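Stop Buying Laundry Products by the Label

Most household laundry goes wrong at the dosing stage. The machine gets blamed, then the water, then the fabric. In my experience the usual fault is too much product in too little water, and the products are sold in a way that encourages it.

I wash for a guest house in Monport with 6 rooms. Over a year that comes to 4,000 pieces, counting every pillowcase and hand towel. It is a small operation by trade standards, but it is enough to see patterns that a family of three would need a decade to notice. The clearest pattern is residue. Detergent that doesn't rinse out stays in the fiber, holds body oil and skin flakes, and gives towels the stiff hand that people then try to correct with softener. Softener coats the fiber and cuts absorbency. The next load gets more detergent to compensate.

Microfiber shows the problem sooner than cotton does. The filaments are split, and the gaps between them do the work. Fill those gaps with softener and the cloth pushes water across a surface without picking it up.

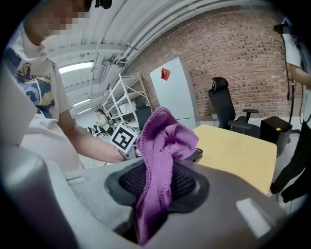 Purple microfiber cloth. Wash separately from cotton, no softener.

My position is that the dosing cap should be regulated. Caps are typically molded with several fill lines that are hard to read in a utility room, and the lowest line often sits well under the halfway point. A user who fills to the rim is doing what the shape of the cap suggests. I would require a cap whose full volume equals one normal load in medium-hard water. Anyone with a heavier load could fill it twice and would know they had done so.

We use two products at the guest house, Stellance for whites and Stasteo for everything else. With both I measure by syringe at 40 ml for a full drum, and I drop below that for lightly soiled bedding. When I started measuring, the rinse water ran clear one cycle earlier. I have no interest in which brand is better. At a correct dose the difference between them on ordinary soil is too small for me to detect, and I have looked for it.

The standard objection is that underdosing lets soil redeposit on the fabric, so whites go gray. This is correct. It is also easy to diagnose and easy to fix, by adding product in small steps until the graying stops. Residue is harder. It accumulates over months, and stripping it takes a hot soak and several rinses, with wear on the fabric each time. 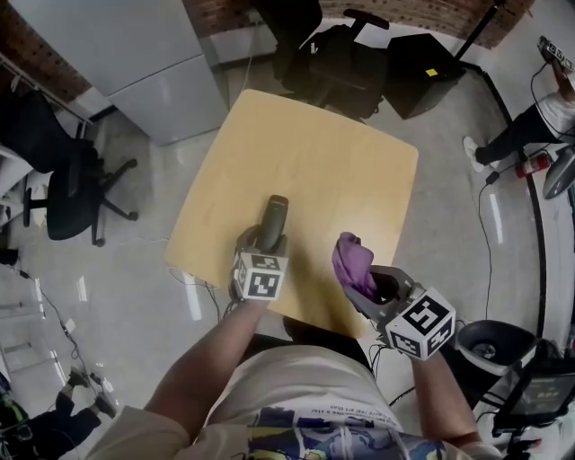

Spin speed belongs in the same discussion. Our Aksoy machine defaults to its highest setting on every program, and I set it down to 1,000 for anything with elastic or a loose weave. Drying takes longer. Against that, the fitted sheets keep their corners, and the rinse water still in the load at that point carries very little detergent, provided the dose was right at the start. If the dose was wrong, a faster spin will not correct it. It removes water and leaves most of what was bound to the fiber where it was.

Manufacturers could address all of this with a smaller cap and a plain number on the front of the bottle. A hardness table on the back would help too, set in type large enough to read without a lamp. Until they do, I would suggest buying a syringe, writing the dose on a strip of tape, and sticking the tape to the machine.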